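The self-tape should have a limit

16 November 2023

I have been acting for a living, or for part of a living, since my twenties. For most of that time an audition meant taking a bus to a room. You sat in a hallway with six other people who looked a bit like you, someone called your name, you did the scene twice and you went home. I was often bad in those rooms. I still think they were a better deal than what we have now.

What we have now is the self-tape. The request comes by email, usually late in the afternoon, and the scenes are due the next morning. I find a reader, move the furniture, hang the grey sheet, set the lights, learn the lines, shoot it, shoot it again because a truck went by, pick a take, label the file the way the instructions say, and upload it. Then I put the furniture back. On a good night that takes three hours. On a bad night my neighbour is running a table saw.

In February I was asked to tape for Bambridge, a series that was going to shoot two hours from where I live. The part was a pharmacist with four lines. The sides ran to eleven pages, and they wanted all of them, plus a full-body shot, plus my hands, plus a second version "with more warmth". I did it. I never heard back, and I didn't expect to. But I did the sums afterwards, and I had put more hours into those four lines than the part itself would have taken on the day. 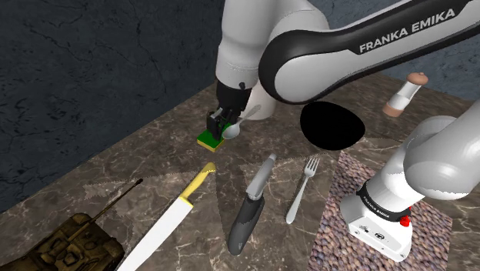 Computer render of a robot arm gripping a small circuit board.

I keep a notebook, so I can say that I have sent 53 tapes since the start of last year. I got three jobs from them. That rate doesn't bother me, it's close to what I used to book in person. What bothers me is that I have no idea how many of the other fifty were opened. In a room, even a bored person has to look at you. They might ask you to try it again with your coat off, or tell you the character is from the country, and you learn something. A tape goes up and that is the end of it.

People who like the system say it is fairer. An actor in Hulme can be seen for the same part as one downtown, and a parent can tape after bedtime. I agree with that, and I don't want it taken away. A friend of mine lives a five-hour drive from the nearest casting office and she has booked two features off her kitchen wall. Any rule that put her back on the highway would be a bad rule.

But being able to tape from anywhere has made it very cheap to ask. When auditions were held in rooms, the office had to pay for the room, the reader and the camera operator, so they saw twenty people and chose them with some care. One small commercial I went up for this spring, for a furniture chain, had 804 submissions. The casting assistant told us that figure in a group email as if it was good news. Suppose each of those took an hour. That is 804 hours of work, given away, to fill one spot where a man sits down on a couch.
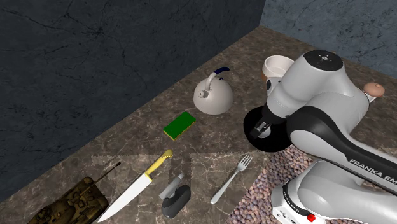
Then there is the gear. When I started taping I used a phone and a stack of books. Now the notes say the sound must be clean and the light must be even, and an agent will tell you, kindly, that your tapes look a little homemade. I bought a two-light kit from Okeo for $391 and a microphone after that. There are studios that will do it for you. Borker, the one nearest me, charges by the half hour and supplies a reader, and on weeks when I've had three requests I have thought about it and closed the page. All of that used to be the producer's cost. It moved over to us bit by bit and I don't remember being asked.

What I would like is fairly small. Cap the pages at five for a first tape. Give us two full days, not counting weekends. Don't ask for memorised lines on a first look. Tell people when the part is gone, even if it's one line sent to everyone at once. Some offices do most of this already, and they seem to cast their shows just as well as the ones that don't.

I would also like the choice of a room again, where there is one. Some of us are better with a stranger across the table than with a sheet and a ring of light. I know I am. I have a tape due at nine tomorrow, seven pages, a landlord, and my reader has just texted to say she's stuck at work until ten. So I'll set up the lights and start on the lines while I wait for her.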